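4.2 Grasp Planning on Reflective and Translucent Surfaces

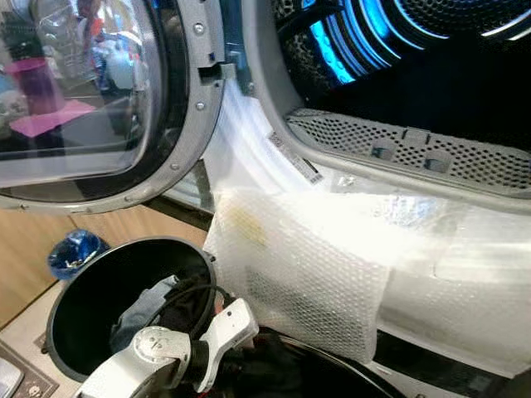 How does the planner decide when a depth reading can be trusted? Each reading is compared with the two readings before it, and any point that shifts more than the sensor's noise model allows is left out of the grasp search.

Figure 6. Head camera view at a front-loading dryer with its door open. Bubble wrap hangs over the lip of the opening, and the door glass reflects part of the room.

The Arka planner receives a filtered point cloud and proposes up to 40 candidate grasps per cycle. Two kinds of surface caused most of the rejected candidates in our logs. Tinted door glass returns reflected objects as if they lay behind the door, and translucent packing material returns sparse points with large gaps. We handle the first with a door mask fitted to the rim - the glass inside the mask is treated as solid. For the second, the gaps are filled from the color image before the search begins.

Of 1016 logged planning cycles, 692 produced at least one candidate that passed the collision check. Massawe and Boateng labeled the remaining cycles by hand, and their labels are used in Section 4.3.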